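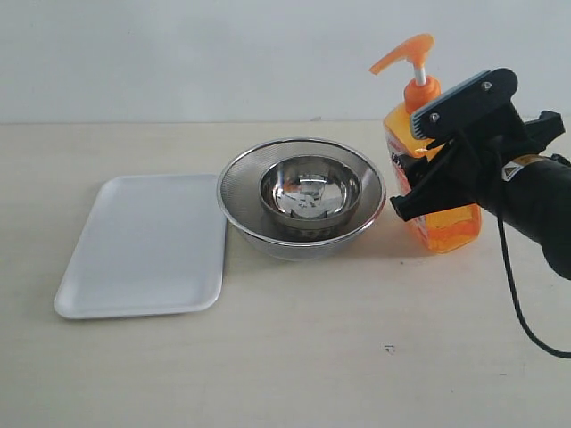 Soap bottle task: gripper at the bottle, strainer and bowl in the middle, tray on the left.

Subject: Re: [demos] How many examples before it's worth training?
Date: 27/09/2022
List: Trirkwood shared manipulation list

> We're just getting going with our own recordings in Boston and I'd love
> to hear what others do. At the moment we have 100 examples of one task,
> all driven by hand, all with the objects put back in the same spots.
> The policy does well as long as nothing moves. Shift the bowl by a
> hand's width and it reaches for where the bowl used to be.
>
> Do we simply need more? Somebody here mentioned 2,000 and my heart sank
> a bit. Also, do you keep the takes where the driver fumbles, or bin
> them?

Oh, this is a lovely stage to be at, please don't let your heart sink! We were stuck in just the same place in April with the kitchen set, and getting out of it was the most fun I've had on the project.

Short answer: move things before you add things. Our first batch for Iltilov was tidy and nearly useless, with every start position the same. We threw the layout sheet away and recorded 60 new ones with the objects shuffled before each take, and those 60 did more for us than the whole tidy batch had. I was so pleased I ran the evaluation again just to watch it.

The set I'm on now is the one in the photo at the top. Pump bottle of orange soap, steel bowl sitting in a mesh strainer, white tray. The instruction that goes with the take is "move the soap to the tray", and we have a few other instructions for the same objects, so the model can't get away with ignoring the words. That was a big one for us (thank you to whoever on this list suggested it). If each layout only ever has one sensible thing to do, the language does no work at all and you won't notice until much later.

A few things I'd pass on about these objects in particular:

The polished bowl is a pain and I love it. It's a mirror inside, so it picks up bits of everything near it, and our first model was easily put off by that. We very nearly swapped it for a plastic one. Keep yours shiny if you have one, and vary the lights between takes.

The bottle is see-through, and the colour changes a lot depending on where the light comes from. Same advice. We also turn the pump nozzle to a new direction between takes, which takes a second and gives you a noticeably different outline.

Grasp height matters more than I expected. Our drivers all settled into grabbing at one height after the first hour or so, and the policy copied them faithfully. Now there's a note on the driving station that says high, middle, low, and you pick one before you start. It feels silly and it works.

On fumbles: keep them! But label them. We have three tags, clean, recovered and failed. Clean and recovered both go into training. The recovered ones, where the driver misses, backs off and tries again, are worth their weight in gold, and we only have them by luck, as people used to hit delete the moment they missed. Failed takes stay on disk but out of training. I'd like to use them for a success detector some day.

As for the number, our target for this task is 1,000, and I train a small model along the way every time we add 100. The curve tells you when to stop far better than a number from somebody else's lab. If it's flat, change the layouts, the lights or the driver before recording any more. The 2,000 you heard may have been mine, by the way, and that was for the whole Thaweesak kitchen set put together, so you can breathe out.

One last thing, do watch your own recordings back. I go through a random handful with a cup of tea at the end of each session and nearly always spot something: a cable creeping into the wrist view, or a driver pausing for ages before letting go. Pauses are nasty, the model learns to sit there and think about nothing. We trim anything long at the start and end, and leave the middle alone.

Happy to share our reset checklist and the tagging script if they'd be any use. The script is ugly but it runs. And please post your curve when you've got one, I really want to see what the shuffled takes do for you!

> P.S. What do you use for file names? Ours are already a mess.

Task, session, take number, and the tag goes in a separate file so you can change your mind about it later. We had the tag in the file name at first and renaming everything was a miserable afternoon.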